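28 Nov 2020

Snack day. I had been putting off the bedroom for two weeks and finally did the part of it that bothered me most, which was the food.

It started with the bags from the Limport order. I buy from them when the total gets high enough to skip the delivery fee, so everything comes at once and then sits in the bags it came in until I get tired of stepping over them. Paid 319 this time, a bit more than in February, but that one had no tea in it.

Put the patchwork spread on the bed straight and laid things out on it. The bed is the only flat surface in this place big enough for sorting. The desk is still under the Duto paperwork and will be until I hear back from them. Called at lunch and was number 46 in the line, so I hung up.

Sorting went slowly. First by date, then I gave that up and went by kind. Candy, cakes, crunchy things. Anything close to its date went in my work bag to leave by the kettle at the office. The plain crackers went to Veronica Roman across the hall, who is home with her back and said she could eat crackers and not much else. She gave me a jar of plums. I still owe her a jar from the last time.

The clear plastic box is the one I got at Clovosum for winter gloves. It was never any good for gloves - the lid pops up if you pack anything soft in it. It is fine for snacks. I put the peanut candy in on the left and the brown cake in the middle, and the small flat packets went wherever there was space. Had to take it all out once and start over when I found a packet split open on one side. Sesame crumbs all over the spread. Shook it out of the window and put it back.

The green pea ones are my favorite and I had to stop myself from opening one before dinner. The KAKA shrimp sticks are the charcoal grilled chicken flavor. I meant to get the plain ones, and I must have clicked the wrong line. Tried one bag last night and they are all right, a little sweet. Will finish them anyway.

Did not touch the pile on the left side by the wall. The green cardboard box and the red one have papers and bags on top and I know that some of it is wrapping I could use again in spring, so it needs an hour of its own. Same for the books. The blue and white checkered blanket needs a wash, but the machine downstairs was taken both times I went. Somebody had left a basket on top with a note saying 721, so I suppose that is their apartment.

Mom called while I was in the middle of it. She wants to know if I am coming for the Nkosi dinner. Told her I would let her know by tomorrow - I would like to go, but the bus back is late and I have the early shift after.

Soup for dinner, two slices of toast. Plums after.

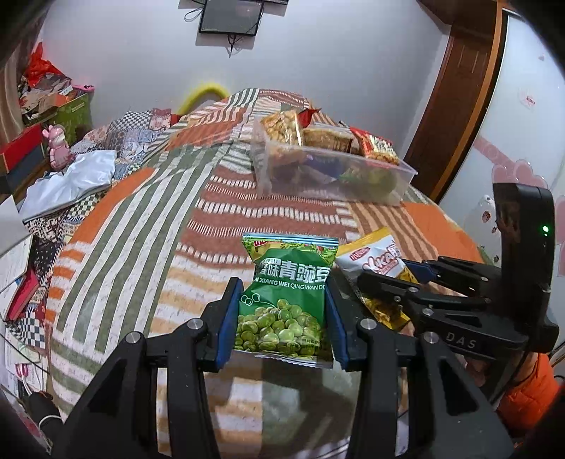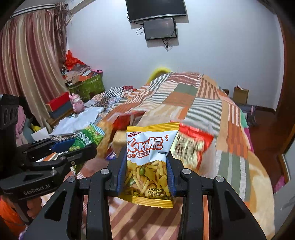

Green peas in the first one, shrimp sticks in the second.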